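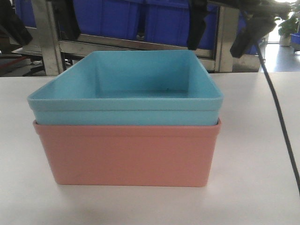
Figure 8.1. Two nested bins on a worktable, blue inside pink.

Chapter 8
When Does the Program Know It Is Done?

Most robot software is good at starting things. It finds a target, plans a path, closes the fingers, and moves. Finishing is harder, and it gets much less space in the literature than it deserves. A motion planner reports success when the arm reaches the last point on its path. The path may end in the right place while the part is somewhere else entirely. If your program treats those two facts as one, it will lie to you, and it will do so with a green check mark in the log.

This chapter takes one small job, placing one bin inside another, and asks what the code would need to measure before it could fairly report that the job was complete. You should come to it having read Chapter 7 on grasp planning. You should also come to it with some distrust of Chapter 7, where we let the gripper's own width reading stand in for a successful grasp.

8.1 Three weak tests

Suppose we write the obvious check. The planner ran to the end, so the bin is placed. We'll call this the path test. It costs nothing, and it is the default in the Worport controller, the teaching software used throughout this book. It fails every time a bin slips during the move.

The second test looks at color. A blue region overlaps a pink region in the camera view, so one bin must be in the other. But overlap in a view is a fact about the view. A blue bin held above a pink one, or standing behind it, can give the same overlap. Blue crates on a shelf in the background can do it too, if the color threshold is loose and the region of interest is drawn by someone in a hurry.

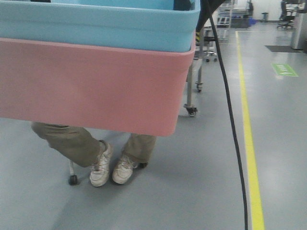 The third test compares heights. If the rim of the blue bin sits where the model says a seated rim should sit, we accept. This is better, and many working systems stop there. It still depends on calibration, and calibration drifts. In the Fludthorpe exercise set, a camera offset of 8 millimeters is enough to turn every jammed bin into a pass. The offset gets no warning of its own. The only sign is a success rate that looks a little too good.

Students often ask which test is best. I would ask what each one costs when it is wrong. A false failure wastes a retry. A false success gets passed down the line, and the next routine plans its motion around a bin that isn't where the record says it is.

8.2 A closer view, and what it buys

The usual answer is to add a camera at the wrist. It can look down into the upper bin and along the seam between the two walls, and a seam of even width is fair evidence of a good fit. It also brings glare on shiny plastic, fingers that block part of the rim, and a second calibration to maintain.
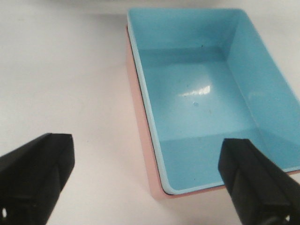

Aguiar objects that this is too gloomy, and that a seam check which passes 500 trials in a row has earned some trust. Perhaps it has. I would want to know how many of the 500 were bad placements, set up that way on purpose. A check that has only ever seen good bins has never been asked a question. In Exercise 8.4 you will run the seam check on 200 placements from the Kasside logs, with the jammed cases left in, and report the false successes separately from the false failures. Do not average them.

8.3 Writing down what "placed" means

Before any code, write the end condition as a sentence a coworker could check with a ruler. "The blue bin is in the pink bin" won't do. Say how far its rim may tilt, how much side play is allowed, and how long it must stay put after the fingers open. Then mark each part of the sentence with the sensor that measures it. Any part left without a sensor is an assumption, and it should appear under that name in the program's report.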